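Blue shelving in the garage – keep it or paint it?

narbridge_nel
Joined: June 2019
We inherited a blue metal shelving unit with the garage. Very blue, very glossy. It stands right in front of the car, so I face it every time I pull in. My husband says paint it gray. I say life is short. Opinions?

toolcrib60
Leave it. Factory paint on steel outlives anything out of a can. I did mine in gray and by July it was peeling like a tourist.

Lakshmi Pinto
Disagree. Scuff it properly, prime it, wait 30 hours between coats and it stays put. "It peeled" usually means "I skipped the sanding."

toolcrib60
I sanded. I have the elbow to prove it.

Lakshmi Pinto
With what grit, though?

toolcrib60
The grit that was in the drawer.

prullach_dave
My worry is the gloss, whatever the color. Small parts slide on a shiny shelf. I lost 3 trim clips off mine, and they are now a permanent feature of the floor drain. Get a rubber liner.

narbridge_nel
A liner would cover the blue, which I suspect is my husband's plan B.

Lakshmi Pinto
Line the lower shelves and leave the top bare for whatever you're working on that day. Keep small stuff in its plastic until you need it.

toolcrib60
For once I agree with Lakshmi. Somebody mark the calendar.

narbridge_nel
OK, the blue stays. The top shelf is for car parts only – no paint cans, no Christmas lights, no husband's coffee.

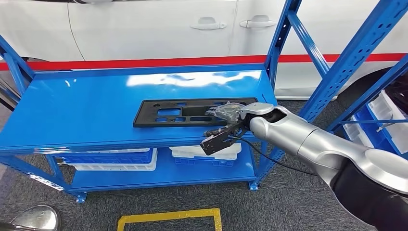 He has been given the windowsill for the coffee and is appealing the decision. I'll price liners this week, unless Dave has a spare roll.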